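Wurnstead should pay its ambulance volunteers for nights

Kenza El Fassi

The town council meets again in November, and the ambulance squad is on the agenda for the third time this year. I hope the members will stop asking for more recruits and talk about money.

Wurnstead has 12 active volunteers. Most of them hold day jobs in Arkolstead, and few can stay up until four and be at work by eight. The result is that night calls often go to the Stultell crew, on the far side of the river.

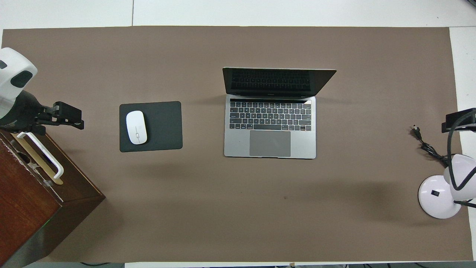 A small stipend would help. Stultell pays its people for each overnight shift and fills its roster most weeks. The amount is modest - enough for gas and a babysitter - and it tells people their time is worth something.

Opponents say pay will spoil the spirit of the squad. I rode with it for 5 years and I don't believe that. People who get up at night for strangers will still do it with a check in the mail.
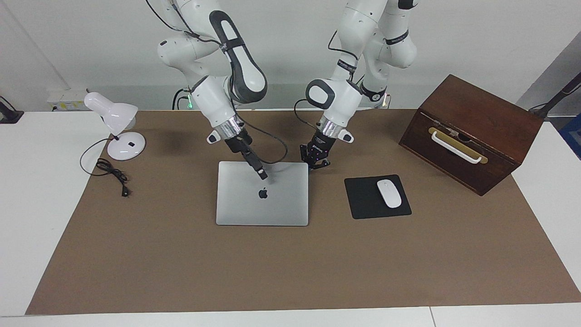

The council also needs to settle where the second ambulance is parked. Keeping it at the Sirko Road garage puts it 10 minutes from the east side. The old fire hall is closer, and the town already owns it.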